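Play corner – blocks, boards and a plea for the missing star

Quick one this time, newsletter goes out in an hour and I still havent done the snack rota.

The shape blocks are back on the shelf in the Sedau room. All washed, all dried, splintery ones sanded or thrown out. Thanks to everyone who took a bag home in May. If you still have one in the trunk of your car – you know who you are – please drop it in the crate by the door before 19th June. We're short 2 cylinders and a star.

Also new: the maple boards. Nondach let us have 6 of them cheap, offcuts from a countertop job. Pale wood, nice and flat, and they sit fine on top of the pegboard tables, so no more cubes getting stuck at funny angles over the holes. Good for sorting too. Reds at one end, blues at the other, or all the cylinders in a row, whatever the kids come up with.
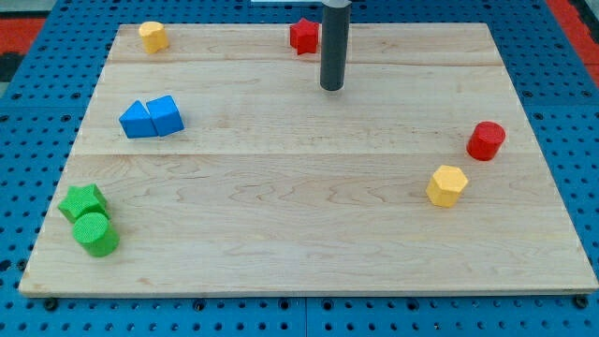 Start small with the little ones. A few shapes at a time is plenty, then add more once they've got the idea. The older group can have up to 21 out at once, and they like the guessing game best – one child closes their eyes, another hands over a block, is it a cube or a triangle? Stars are too easy, so save those for last.

Putting away: blocks in the Soriano tub, boards upright behind the bookcase. Dont stack them flat, they get heavy and someone always drops one on a foot. Wipe with a damp cloth only, no spray please.

Anyone with spare felt for lining the tub, leave it at the desk marked Brenda Room. Any color. Next block morning starts at 11, bring socks.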